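I nearly didn't go to the Clerketti open day. It was a Friday, the drive out to Grondham takes forever, and my idea of a good lab tour is one with a cafeteria at the end of it. But my sister-in-law had a spare spot on the list and I'd been curious about this place for a while, so on 18 April 2025 I found myself in a parking lot with 53 other people, getting a sticker with my name spelled wrong.

The building used to be a furniture showroom, and you can still tell. Big windows, weird carpet, a staircase much too grand for the people using it. They split us into groups and mine went with Abla Fakhoury, who runs the teaching side of things. By teaching she means teaching the robots – and I'd somehow pictured people typing all day. There's some of that, sure, but most of what we saw was people doing chores. Over and over!

First stop was the remote control room. Two arms on a table, two smaller arms on another table, and when you move the small ones the big ones copy you. We were each allowed a turn at putting a sponge in a bowl. I got it in on my third try and felt like a surgeon. The kid behind me (maybe ten?) did it right away and then took it out again and did it with the left arm, so that was me put in my place. You can't feel anything through the handles, which makes it so much stranger than it looks. I kept squeezing too hard because my hands wanted some kind of answer.

Abla said the remote setup is great for things that happen on a table, and a pain for anything that happens in a real house. You'd have to lug the whole rig up somebody's stairs. So for homes they skip the robot and bring only its hand. You hold the gripper yourself, there's a camera on it, and you go around picking up laundry and so on while it records what the gripper sees. Later the recordings are used to train an arm with the same kind of fingers.

She put some of the home recordings up on a big screen, and I could have watched them all afternoon. Bedrooms, kitchens, somebody's extremely full linen closet. It's a funny angle on a house, everything seen from just behind the fingers.

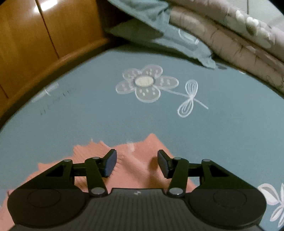 Gripper open over the orange cloth, on a bed with a flowered sheet.

Cloth is the hard one, apparently. Georges Qaisi, who took over for this part, told us a cup is a cup from one try to the next, but a piece of fabric never lands the same way twice, so they want lots and lots of goes at it. His word for a single go is an episode. A good session at somebody's home gets him 74 of them, and he throws out 9 or so where the person hurried or the fingers left the view. I asked what people do wrong most often. Moving too fast, he said, and then looking at the thing with their own eyes instead of thinking about what the camera gets. If you lean over and peek behind a pillow, you know what's there and the recording doesn't.

Then we got to try it, and this was my favorite bit of the day. They had a bed made up in the back with a heap of towels and T-shirts on it, and a gripper for each pair of us. It's heavier than I expected! You squeeze a trigger to close the fingers, and there's a knack to coming in low so you pinch a fold and don't just push the shirt around the mattress. I pushed a shirt around the mattress for quite a while. Georges was very patient and told me to aim for a peak in the cloth, where it stands up a little. After that I got one every time, more or less. My wrist was sore by the end, and he said the regulars stop for a break after 59 episodes, a number they settled on back in February after a lot of grumbling.

Upstairs there was a small arm called Nordin folding a hand towel, trained on recordings like the ones we'd seen. It took ages. The first fold was pretty neat, the second one had a corner hanging out, and the whole room clapped anyway. A man next to me wanted to know when he could buy one and got a polite smile.

I'd have liked more time with Nordin and less with the slides from Ceten, the company that makes their motors (sorry, Ceten, I'm sure they're excellent motors). Also, wear better shoes than I did, since there's a lot of standing around. The coffee is free, the lemon cake goes fast, and if you want a turn on the remote arms without a long wait, head there before the welcome talk finishes. They're planning another day in the fall and you can put your name down at the front desk on your way out. I did, and I asked them to fix the spelling.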